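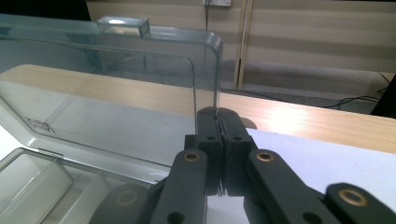
Chapter 5
Boxes, Lids and Small Parts

In the last chapter we learned how to sort a mixed drawer into groups. Now the groups need a place to stay. This chapter is about storage boxes made of plastic, and most of all about their lids, which people choose last and complain of first.

When you have finished this chapter, you should be able to:
name the main parts of a box with a lid;
choose a box for the size and weight of what goes inside;
open and close a large lid without bending it;
plan the compartments of an organizer before you fill them.

Words to know: rim, panel, hinge, latch, divider, compartment.

5.1 A morning at Melnyk

Gordon Doucette kept the parts room at Melnyk, a repair shop for sewing machines in the town of Prekalness. When he started there in July, the small screws were in coffee tins and the springs were in envelopes. A mechanic could spend 40 minutes of the morning looking for one spring. Doucette bought one organizer and used it for a month before he bought any other. He wanted to see which things people put back and which things they left on the bench. We will return to his notes several times in this chapter.

5.2 Two kinds of lid

A loose lid comes off completely. It has a thick rim around a thinner panel, and the rim gives the lid its stiffness. Always lift a loose lid by the rim. If you press on the middle of the panel while you pull at a corner, the plastic bends and in time it may turn white and crack.

A hinged lid stays with the box. It needs free space behind it, so measure the depth of your shelf or bench with the lid open. Many students measure only the closed box and must later move everything forward.

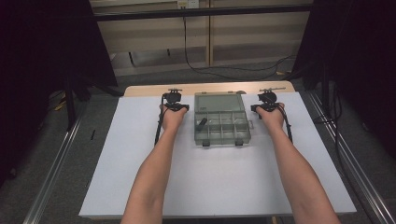
This page was last changed in July.

The small organizer has its compartments in two rows of four, with a clear lid at the back and two black latches along the front edge. Thin walls keep the contents apart, and one of the left-front compartments already has something in it. A long object often lies diagonally, as this one does. Before you give a compartment to a tool or a part, try the longest piece first.

5.3 Clear or coloured?

Clear plastic lets you find a thing without opening the lid. This is a great help when the boxes are on a shelf at the height of your eyes. It is less help on a high shelf, where you see only the bottom of the box, and there a label on the front side is better. In the Darkelora system, which we study in section 5.6, each shelf has its own colour and the boxes stay clear.

Doucette wrote in his notes: "I put the label on the lid. Then the lids were exchanged between boxes, and the labels told lies." After this he wrote on the box itself.

Before you continue

Take one box with a lid from your home or your classroom. Find the rim and the panel. Open it slowly 3 times and notice where your fingers go. Write down whether the lid is loose or hinged, and how much space it needs when it is open. Keep your notes, as you will use them again in section 5.4, Latches and How They Wear.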